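Cuaderno de banco — pinzas, celda de cuadros
Noviembre, tarde

Objetivo de hoy: decidir si seguimos con los dedos Fulow (los negros en cuña, rígidos) o pasamos a los Enlow, que traen almohadilla. Tarea: coger herramientas de jardín de niño del suelo y dejarlas en la bandeja blanca. Los dos brazos sobre el raíl de siempre, controlador Pluvus, cámara en cada muñeca más la fija.

Montaje
Dedos Fulow en las dos pinzas. Los Enlow los dejo para la segunda tanda, siguen en la caja de Fankhauser con los tornillos sueltos dentro (¡pedir bolsita!). Apertura máxima sin tocar. Fuerza al 30 % para empezar, luego 50.
Recalibrada la muñeca derecha, la izquierda la doy por buena de ayer.
Reparto: el izquierdo recoge lo de su lado, el derecho va a la bandeja. Tenedores, cultivadores azules de mango amarillo, el morado de mango rosa, el verde claro de madera. Todo echado de cualquier manera en el centro, sin ordenar.

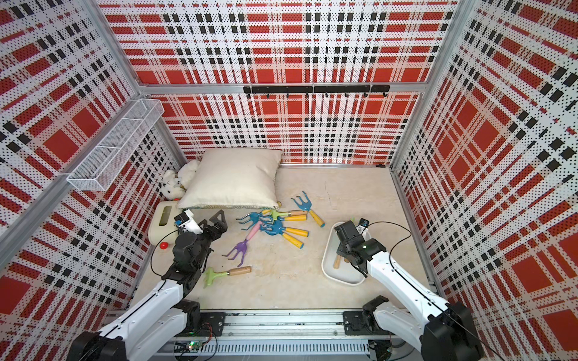

Tanda 1 — dedos Fulow, fuerza 30 %
Los mangos de madera, bien. La cuña entra por debajo y cierra sin empujar la pieza. El agarre cerca de la virola aguanta mejor que en la punta, en la punta cabecea y el brazo llega a la bandeja con la herramienta colgando.
Mangos amarillos, regular. Resbalan al cerrar si la cuña no entra perpendicular. Con dos grados de error ya gira la pieza sobre sí misma y se acabó.
Mango rosa: es el que más se me resiste por el lado izquierdo. Es cónico y la pinza lo escupe hacia la parte fina. Probado a cogerlo más cerca de las púas, mejor, pero entonces las púas tropiezan con lo de al lado.
Ojo con el cable de la pinza izquierda, hace un bucle demasiado grande. Brida nueva antes de la próxima.

Tanda 2 — mismos dedos, fuerza 50 %
Subo fuerza solo en el izquierdo para comparar. El rosa ya no se escapa tanto. A cambio el motor se queja (zumbido al mantener) y el Pluvus saca aviso de corriente a los 15 segundos de agarre sostenido. No corta, solo avisa. Apuntado para Jarmila.
El derecho sigue al 30 y con la madera le sobra.

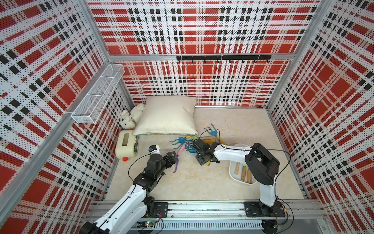 Jarmila Sýkora pasó a media tarde, opina que el problema no es la fuerza sino el ángulo de entrada y que con Enlow taparíamos el fallo en vez de arreglarlo. Puede ser. Le digo que me da igual taparlo si llega a la bandeja. Quedamos en probar las dos cosas: primero ángulo con Fulow, luego almohadilla con el ángulo viejo, y no mezclar.
También vio que el retardo entre brazos es desigual, el derecho arranca antes. Yo no lo notaba pero en el registro se ve claro. Mirar el planificador, creo que es la cola de comandos y no el bus.

Cámara de muñeca
Comparada con la fija. La fija sirve para saber en qué zona está cada cosa y poco más, cuando se cruzan los mangos no distingue cuál va encima. La de muñeca sí, de cerca se ven las virolas y hasta los agujeros de los mangos de madera. El segmentador me une los dos azules cuando se solapan y me los da como una sola pieza con dos mangos. Con el verde claro encima del azul va mejor, supongo que por el color.
Lo malo es que los propios dedos tapan parte del suelo justo donde hay que cerrar. Con los Enlow, que son mas anchos, será peor.

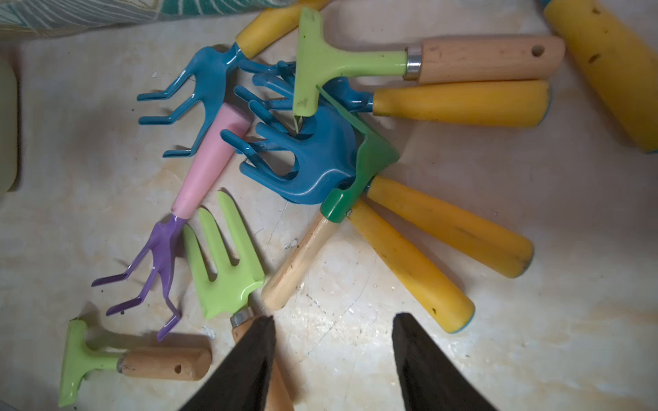 Probé a subir la exposición y el suelo claro se quema enseguida, la dejo como estaba. Enfoque fijo también, el automático se iba al fondo cada vez que la pinza bajaba.
El registro de la sesión se queda en 3.422 fotogramas de muñeca, suficientes para reentrenar el segmentador con solapes. Falta etiquetar. Las motas oscuras del suelo me salen como objeto en algunos, poner área mínima.

Tanda 3 — dedos Enlow
No hecha. El adaptador no asienta en la muñeca izquierda, le falta medio milímetro de rebaje. Escrito a Fankhauser por si hay otra revisión de la pieza, si no lo limo yo.

Pendiente
— brida cable izquierdo
— ángulo de entrada, barrido corto con mango amarillo y con el rosa
— bajar aviso de corriente o entender de dónde sale
— cola de comandos, brazo derecho
— área mínima en segmentador
— adaptador Enlow (esperar respuesta antes de limar nada)

De momento los Fulow se quedan montados en los dos brazos. Fuerza devuelta al 30 % en el izqierdo, que no se le olvide a quien entre mañana.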